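**FOR RELEASE FRIDAY, 9 A.M.**

# Hokeck opens its creature store, and the Burbridge worm gets a proper roof at last

Hokeck, the makers of rubber monsters, slime and the odd severed tentacle, will open their storage shed to the public this July. The collection runs to 1,738 catalogued pieces from science fiction and horror films, most of them made on the cheap and several of them still slightly sticky.

The centrepiece is the full-length worm from *Burbridge*, the low-budget space picture in which a mining crew answers a knock on the outside of the hull and spends the next hour and a half regretting its manners. The worm is 23 metres long. It was built to be seen for 20 seconds, in the dark, behind smoke. Visitors will be able to look at it for as long as they like, under fluorescent tubes, and form their own view.

Fans of the film will know that the worm was never meant to be a worm. The script called for a swarm of small crab-like things that came up through the drains. The crabs were sculpted, moulded and painted, and then the budget was looked at again. What remained was a large quantity of foam tubing from an earlier job and a week to do something with it. The crabs survive too, all 128 of them, and will be displayed in a glass cabinet next to the animal that took their part.

Also on show will be:

- the airlock door from *Burbridge*, which opens outwards in one shot and inwards in the next, and has hinges on both sides to prove it
- four heads belonging to the android Samuel, including the melting one, made of candle wax and dental plaster
- the complete bridge set from the *Sumon* serials, with its rows of switches, none of which has ever been connected to anything
- the egg chamber from *Sumon*, rebuilt from the original pieces and a good deal of new expanding foam, the old foam having gone the colour of weak tea
- a costume rack of spacesuits, available for trying on in adult sizes, or at least in the sizes adults used to be

Hokeck began as a mould-making business supplying garden ornaments, and the change of direction was gradual. A customer wanted a gargoyle with an extra mouth. Another wanted the same gargoyle, able to spit. By the time the *Sumon* producers rang, the workshop had stopped making birdbaths altogether, though one was later turned upside down, sprayed grey and flown past the camera as an orbital station. It is in the collection as item 31, next to the fishing line.
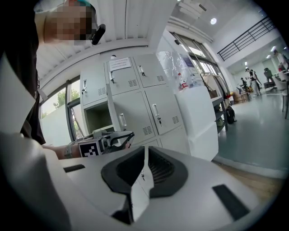 According to Burbridge, a long-time subscriber to the Hokeck newsletter and no relation to the film, the shed should have opened years ago and the worm should be hung from the ceiling, the way it was in the second reel, instead of laid along the floor like a draught stopper. The company has considered the suggestion. The ceiling has also been considered, by an engineer, and the worm will stay on the floor.

Restoration of the worm took most of the winter. Its outer skin is latex, a material that keeps its looks about as well as a banana does, and long sections had split along the back. These have been patched and recoloured to match the release print, a muddy sort of purple. The original workshop notes describe the colour as "liver, but friendlier". The mouth has been left as it was. It closes if two people pull together on the cables behind the neck, and there will be set times during the day for visitors to have a go.

Samuel's fourth head, the one that delivers the long speech about loneliness while on fire, has been cleaned but not repaired. Its left eye still turns on its own. The mechanism has been switched off twice.

A small screening room at the rear of the shed will run *Burbridge* every evening at seven, in the longer cut with the drain scenes put back in. These were shot before the crabs were dropped from the story, so the crew are seen screaming at a floor grate for which the film offers no explanation. Hokeck recommends this version.

Tickets are sold at the door and include the screening. Children are welcome until six, after which it is up to whoever has to get them to sleep. The slime demonstration is free, and the dye in it does not come out of wool.

Parking is on the grass behind the shed. Please do not park in front of the roller door, as the worm's tail needs to go out through it when the floor is mopped.

**Media enquiries:** the Hokeck front desk, weekdays until four. Stills from *Burbridge* and *Sumon* are available on request. The colour in them is correct.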